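Building Trikine, my two-finger arm
2026-09-10

Trikine started in February as a pile of bearings and a Hodero servo kit, and I've been adding to this page whenever something new gets bolted on.

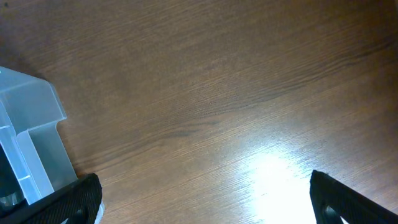

So, where are we? The arm reaches 346 mm now with the longer forearm (it was hopeless before, trust me), and the fingers are on their fourth print. I went with black this time and I love how they look! The textured surface was the part I fussed over most - I wanted something with a bit of bite to it, and the round openings save some filament too.

The camera sits at the wrist and looks down past both fingers. A shiny brown tabletop is a rough place to start, I know, with that big white glare spot over by the right finger. Next up is a lamp with a diffuser, and maybe a Söderlund mat if I can find one the right size.

Spent so far: 359 dollars, and 20 of that went on screws I bought in the wrong length. The control code runs on a Clorance board I already had in a drawer. Wiring diagram and the finger files are coming as soon as I've cleaned them up - they're a mess right now!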